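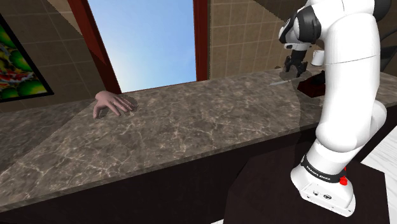 The open day at Trindade was packed well before the coffee came out, and I still got a seat near the big screen, so I'm counting it as a win. Gilmar Fagundes ran the kitchen demo, the one I'd been bugging everybody about since December. It all happens in simulation, with a white Franka Emika arm at a marble counter, and the kitchen is nicer than mine by a long way! There's a window with blue sky in it, a little white mug, what looks like a knife lying on the stone, and a human hand resting palm down at the other end of the counter. Gilmar's team at Brosinent is mostly interested in how an arm should behave when a person's hand shares its workspace, and he spent a good while on that before he'd take questions (there were a lot of questions).

What I hadn't understood is how much of the job is moving the viewpoint. The same kitchen gets looked at from different spots, and a hand that's easy to pick out from one side can be a lot harder from another. Gilmar said they had 1,341 saved runs on the laptop he'd brought along, and he offered to play us any of them. Somebody in the back yelled out 300, so we got number 300, and then a few more people wanted a turn – it got a bit like bingo.
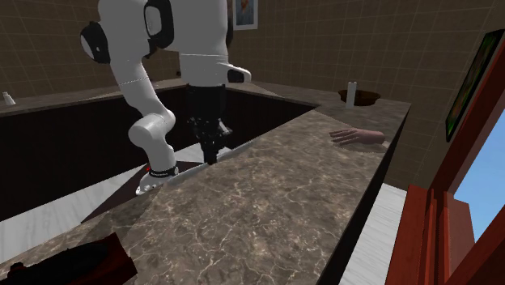 I asked him how long it takes to put a new room together, and he said 3 days if he's left alone and a couple of weeks if he isn't. The software they use for the layouts is called Humine, and they built it themselves. He let a few of us try it, and I managed to put a cabinet through a wall right away.

The Fostska folks are hosting the next visit and they've got room for 50, with real hardware this time. I've already put my name down. If you want to ride along, write back to this newsletter and tell me whether you can drive, as my car only seats four and two of those spots are gone.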